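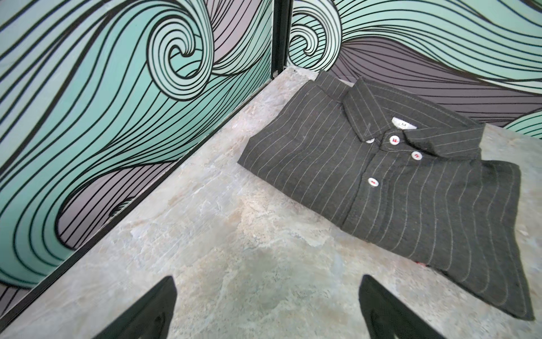 Dunkelgraues Nadelstreifenhemd, Größe M, gefaltet

jorik_80
Hallo in die Runde, ich lese schon länger mit und habe jetzt endlich selbst ein Thema. Ich lege meine Hemden seit dem Umzug nach Gravow zusammen, statt sie aufzuhängen (die Stange im neuen Schrank ist für höchstens 14 Bügel gut, und die gehören meiner Frau). Die Kante links gefällt mir inzwischen richtig gut, aber auf der Seite mit dem Ärmel wird es immer so ein Kissen! Wie macht ihr das? Und knöpft ihr vorher alles zu?

Dalisay
Schönes Hemd, und die roten Fäden an den weißen Knöpfen sind ja wohl das Beste daran! Zum Ärmel: nicht in einem Stück nach innen schlagen, sondern erst schräg nach unten legen, sodass er an der Seitenkante entlangläuft, und die Manschette ganz flach streichen. Ich knöpfe den obersten, den mittleren und den untersten zu, das reicht mir seit Jahren.

Ateck
Da muss ich leider widersprechen, liebe Dalisay. Wer nur drei Knöpfe schließt, hat nach einer Woche im Stapel eine verzogene Leiste, und bei Streifen sieht man das sofort. Alle zu, auch wenn es dauert. Überhaupt gehören Hemden auf den Bügel, ich habe mir damals für 80 Euro eine zweite Stange einbauen lassen und es nie bereut.

Dalisay
Eine zweite Stange nützt ihm aber nichts, wenn der Schrank voll ist :) Und weiche Stoffe verzeihen viel.
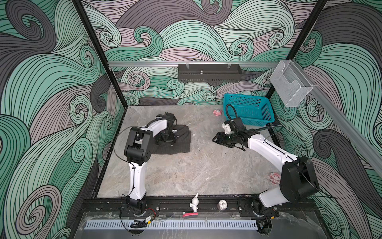

Gravow, im Juni

jorik_80
Danke euch beiden, ich habe mich sehr gefreut! Beim dunkelgrauen Stoff auf der Tischplatte wellen sich die Ränder noch ordentlich, da ist also Luft nach oben. Ich probiere jetzt erst die schräge Variante von Dalisay und knöpfe trotzdem alles zu, dann ist Ateck auch zufrieden. Was ich noch fragen wollte: Taugt so ein gelochter Korb wie der türkise hinten auf dem Tisch für fertige Hemden, oder drückt sich das Gitter durch?

Noel Tiongson
Bei mir liegen T-Shirts in so einem Korb, das geht wunderbar. Für Hemden würde ich ein altes Geschirrtuch auf den Boden legen und den Kragen nach oben packen.

Ateck
Oder eben Bügel.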